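Mesa branca grande: como tirar marcas e o que fazer com os carregadores?

Zawadi Mabula perguntou:

Oi, gente! Comprei uma mesa branca enorme, retangular, daquelas foscas, e ela virou tudo ao mesmo tempo: mesa de jantar, escritório, lugar de largar chave, boleto, carregador... Paguei 800 nela usada e achei um ótimo negócio (ainda acho, viu), mas já estou com umas marcas acinzentadas no tampo que o pano úmido não tira. Passei detergente de coco e clareou um pouquinho só. O outro problema é a bagunça mesmo. Na hora do almoço eu empurro tudo para um canto e no fim do dia o canto já tomou conta da mesa inteira. Alguém tem mesa assim e consegue comer e trabalhar nela sem enlouquecer? Ah, e moro em apartamento pequeno, então não dá para ter duas mesas.

Štefánia Halás respondeu:

Zawadi, tenho uma branca fosca há anos e já errei de tudo quanto é jeito com ela. Primeira coisa: larga a esponja verde! Ela deixa uns pedacinhos lustrosos no fosco e isso não volta mais. Para marca cinza eu uso uma pastinha de bicarbonato com água, bem rala, num pano macio, esfrego de leve em círculos e tiro com outro pano molhado. Testa antes num cantinho escondido, porque tem tampo que reclama. Se for risco de caneta, álcool num algodão, rapidinho, e enxuga logo. 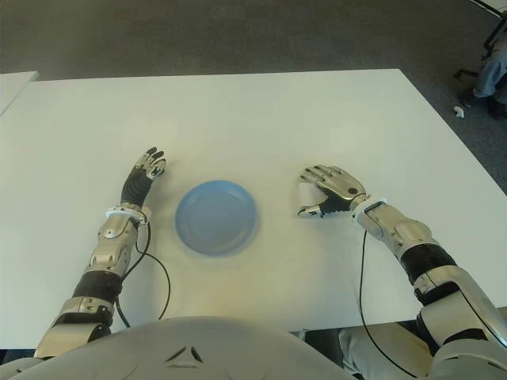 Prato em mesa branca é um assunto que eu levo a sério, porque boa parte das minhas marcas veio do fundo áspero de uns pratos de cerâmica que eu arrastava de um lado para o outro. Troquei os do dia a dia por uns mais leves e passei a levantar em vez de empurrar. Um prato redondo azul-claro, raso, de borda levantada, como esse que está no meio da mesa, fica lindo no branco e ainda ajuda na arrumação: eu ponho o prato no lugar antes de começar a cozinhar e aquele pedaço da mesa fica reservado, ninguém larga boleto ali. Parece bobagem, mas lá em casa pegou! Hoje eu tenho o lado de comer e o lado de trabalhar, e a fronteira é o prato. Para a bagunça do trabalho uso uma bandeja funda, e na hora da janta a bandeja inteira vai para cima da estante. Se não coube na bandeja, tem coisa demais.

Mwangi Mushi respondeu:

Joga fora metade das coisas e pronto. Eu uso toalha de mesa e nem vejo mancha.

Kipchumba Laizer respondeu:

Concordo com a bandeja da Štefánia, só que no meu caso o que entupia a mesa era carregador. Era um do celular, um do fone, um de sei lá o quê, todos com o fio enroscado. Agora ficam numa caixinha baixa na ponta da mesa e só sai o que estou usando. Separo o fio do adaptador antes de guardar, enrolo frouxo e prendo com uma tirinha de velcro. Os de pino dobrável são os melhores para isso, ocupam pouco e não arranham o tampo.

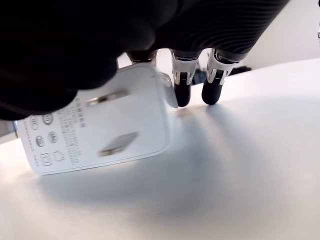
E onde guardar os adaptadores que quase não uso?
Num saquinho de pano dentro da gaveta, com uma etiqueta em cada um dizendo de qual aparelho é. Os que ficaram sem aparelho eu levo para o ponto de coleta de eletrônicos.

Zawadi, depois conta se o bicarbonato funcionou, que eu também tenho uma mancha aqui de xícara de café que me encara todo dia às 6 da manhã.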